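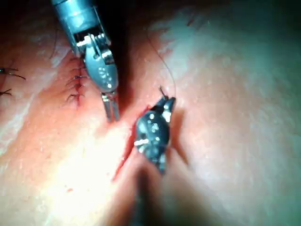 Figure 4-1. Closing skin with two robotic instruments.

4. Setting up the scorer's table for live updates

This section covers connecting the Grutport console to the arena scoreboard and sending play-by-play text to the team website. Do the work in Section 3 first. You will need the console, the Ustum receiver, both power supplies and the login for your team page.

4.1 Connecting the console

1. Place the console at the center of the scorer's table, with the display facing the operator. Leave room on the left for the official scorebook.
2. Plug the power supply into the console first, then into the wall outlet.
3. Connect the scoreboard cable to the port marked BOARD. Turn the collar until it stops.
4. Switch on the scoreboard, wait for the digits to settle, then switch on the console.
5. Press MENU, choose Sport, and select Basketball. Choose Halves or Quarters to match your league.

Note: If the board shows dashes instead of zeros, the console and the board are on different channels. Set both to the same channel and restart the console.

CAUTION: Do not run the scoreboard cable across the sideline. Tape it down behind the team benches.

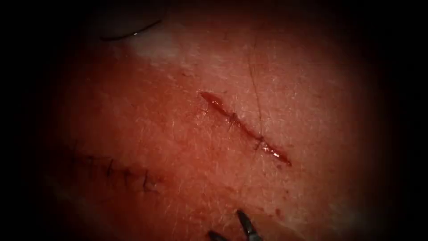 Figure 4-2. Open incision.

4.2 Pairing the receiver

1. Plug the receiver into the laptop that will send the updates.
2. On the console, open MENU, then Wireless, then Pair.
3. Type 506 when the console asks for the setup code. You can change the code later under Security.
4. Wait for the green light. Pairing takes roughly 15 seconds.
5. Start the clock for a moment and check that the laptop follows it. Reset the clock before warmups.

Note: The receiver works up to 800 feet from the console in an open gym. Concrete walls and folded bleachers cut that distance — move the laptop closer if the light turns amber. 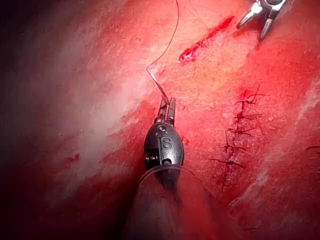
4.3 Loading rosters

1. Open the Rosters tab and click New Team.
2. Enter jersey numbers and last names. The standard roster holds 16 players. For a larger squad, turn on Extended Roster before you start typing.
3. Mark the starters. You can leave this until the coaches hand in their lineups.
4. Click Save, then repeat for the visiting team.

CAUTION: Changing a jersey number after tip-off splits that player's points between two lines in the box score. Use Correct Number in the Edit menu.

4.4 Sending updates during the game

1. Click Go Live when the officials come to the table.
2. Enter each basket on the console. The score and time left are added to your post.
3. Type a short line of text and press Enter to publish it.
4. For a timeout, press TIMEOUT and the team key.
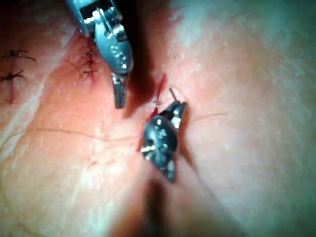

The post carries the time shown on the console when you press the team key, so press it as soon as the whistle blows. If you are late, open the post and change the time by hand. Readers who already have the page open will get the new version at the next refresh.

To delete a post, select it and click Remove. Scores are not affected. To fix a score, use the minus key on the console — editing the text alone leaves the board wrong.

At the final horn, click End Game and leave the receiver plugged in until the box score says Sent.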